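Collecting by hand: a talk with the lead of the Haliscombe data group

2020-03-06

The office in Pridstead where the Haliscombe data group works has four desks, a whiteboard and a shelf of chargers. Most of the actual work happens somewhere else, in the homes of the people the group pays to record everyday tasks. The group's lead, who asked that the interview stay on the method and leave out names, has been running the effort since September.

The goal is simple to state. A learning system that is supposed to move household objects needs examples of household objects being moved. The group's collectors carry a pair of hand-held grippers with a camera attached, and they do the task themselves.

"We used to do it with a real arm and a joystick," the lead said. "A good operator gave us 35 usable examples in a shift. With the hand-held tools the same person can do 200, and they can do it in a kitchen instead of a lab."

I asked what makes an example usable. The answer took a while. The object has to be visible before the grasp. The fingers have to close on it in one motion, or close to it. If the collector hesitates and tries again, the attempt is kept but gets a different label.

"People think we want perfect runs," the lead said. "We did too, at first. Then we trained on perfect runs only, and the model had no idea what to do after a small miss."

The Carretero set, which was the group's first, had that problem. It was recorded in one room over two weeks, by two people who had become very good at it. The second set, Lisholm, was spread over 7 homes and came out much messier. The lead called it the better of the two, though sorting it took roughly twice as long as planned.

Tasks are written on a single card. The card gives the start and the end and leaves the middle to the collector. One version of the card spelled out which hand to use. It was dropped after collectors complained that it made them move in a stiff way – and the recordings showed they were right.
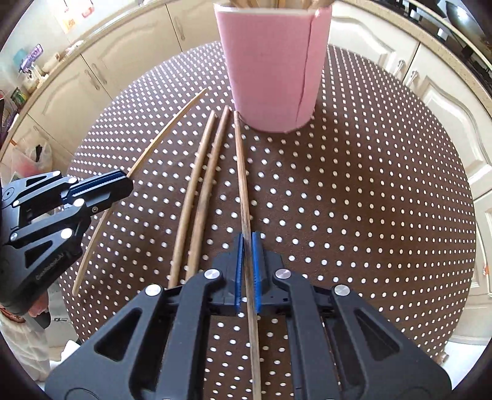 Thin objects are the current headache, according to the lead. A cup gives the fingers plenty to close on, while a small error in angle can lose something narrow completely. "We asked for 400 examples with sticks and we may ask for more," the lead said. The wooden sticks are also handled close together, with two side by side on the tablecloth and a whole bundle standing in the pink container, so the system has to learn to go for one and leave its neighbor alone. The polka dots were fine with the lead, who does not ask people to change their tablecloths.

There are limits. The grippers have no sense of force, and a collector who squeezes hard looks much the same on video as one who squeezes gently. The group has tried asking people to note it down afterward, with poor results. A version with a sensor in the pads is being discussed, but there is no money set aside for it yet.

Collectors are paid by the hour and not by the example. The lead was firm on this. "If you pay per example, you get fast ones. Then you have a model that has only ever seen people in a hurry."

The next set will cover folding and drawers, and the cards for it are still being written.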